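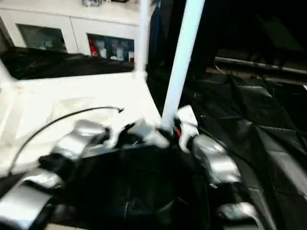
Abb. 1: Arbeitsplatz aus Sicht der Kopfkamera. Ein weißer Greiferfinger liegt an der vorderen Stange an.

Lehre > Robotik > Projektpraktikum > Skript, Kapitel 4

4 Kontakt und Bildqualität im Teleoperationsbetrieb

4.1 Gegenstand des Kapitels

Kapitel 3 behandelte die Kinematik der beiden Arme im freien Raum. Ab hier wird der Kontakt mit der Umgebung betrachtet. Die Projektgruppen Purnier und Palen bearbeiten denselben Aufgabensatz mit unterschiedlichen Reglern: Purnier verwendet eine reine Positionsregelung, Palen eine Impedanzregelung mit einstellbarer Steifigkeit. Die Auswertung erfolgt für beide Gruppen mit dem Skript Koutsoukos, das im Kursverzeichnis liegt. Eigene Auswerteskripte sind zulässig, sofern sie dasselbe Ausgabeformat erzeugen.

4.2 Gewollter und ungewollter Kontakt

Ein Kontakt gilt als gewollt, wenn er im Ablaufplan der Episode eingetragen ist. Alle übrigen Kontakte sind ungewollt und werden mit dem Kürzel K markiert, auch wenn die Episode danach regulär weiterläuft. Aus einem Einzelbild wie Abb. 1 lässt sich diese Unterscheidung nicht treffen. Erforderlich sind mindestens die Gelenkmomente und die Sollpositionen desselben Zeitfensters.

Bei Positionsregelung führt ein starres Hindernis zu einem wachsenden Schleppfehler. Der Regler erhöht das Moment, bis die Begrenzung greift. Bei Impedanzregelung gilt im quasistatischen Fall näherungsweise

F = K · (x_soll − x_ist)

Die Steifigkeit K ist translatorisch zu verstehen und wird in N/m angegeben. Als Startwert für Gruppe Palen ist 200 N/m vorgesehen, als obere Grenze 2000 N/m. Änderungen werden im Protokoll mit Uhrzeit vermerkt. Der Dämpfungsterm bleibt in diesem Kapitel unberücksichtigt — er wird in Kapitel 5 nachgetragen.

4.3 Kopfkamera

Die Kopfkamera erfasst neben der Arbeitsfläche auch den Roboterkörper und Teile beider Arme. Für die Auswertung sind drei Effekte relevant.

Verdeckung. In Abb. 1 verschwindet das untere Ende der vorderen Stange hinter der Hardware des Roboters. Die Kontaktstelle darf in solchen Fällen nicht allein aus dem Bild bestimmt werden.

Bewegungsunschärfe. Die silbernen Armglieder sind verwischt, am deutlichsten das obere Glied des linken Arms. Kanten an diesen Stellen eignen sich nicht für die Posenschätzung. Koutsoukos berechnet je Bildbereich ein Schärfemaß und verwirft Bereiche unterhalb der Schwelle. Die Schwelle steht auf 115 und wird für den Vergleich der Gruppen nicht verändert.

Dynamikumfang. Der weiße Tisch ist überbelichtet, der schwarze Stoff rechts liegt im tiefen Schatten. Ein globaler Schwellwert trennt den Greiferfinger nicht zuverlässig von der ebenfalls weißen Stange. Zu verwenden ist das lokale Verfahren aus Abschnitt 2.6.

4.4 Biegeschlaffe Objekte

Kabel und Stoffe werden im Kollisionsmodell Skokedska nicht als Körper geführt. Das dünne schwarze Kabel auf dem Tisch (Abb. 1, Bogen von links unten zur Tischmitte) fehlt im Modell daher vollständig. Für Kabel ist von Hand eine Sperrzone anzulegen. Ihre Höhe beträgt 5 cm über der Tischfläche. Drapierter Stoff wird durch einen Quader angenähert, dessen Maße die höchste Falte einschließen.

4.5 Aufgaben

a) Stellen Sie den Verlauf von Soll- und Istposition für eine mit K markierte Episode dar. Bestimmen Sie den Kontaktbeginn aus dem Moment und aus dem Schleppfehler. Diskutieren Sie die Abweichung.

b) Berechnen Sie für Gruppe Palen die Kontaktkraft bei einer Auslenkung von 5 mm, jeweils für beide Grenzwerte der Steifigkeit.

c) Legen Sie in Skokedska Sperrzonen für alle Kabel Ihres Arbeitsplatzes an und prüfen Sie, welche Bahnen aus Kapitel 3 dadurch unzulässig werden.

d) Werten Sie eine Episode einmal mit und einmal ohne Schärfefilter aus. Anzugeben ist der Anteil der verworfenen Bildbereiche.

Abgabe als PDF mit Rohdaten bis Ende Februar. Protokolle ohne Angabe der Reglerparameter werden zur Überarbeitung zurückgegeben.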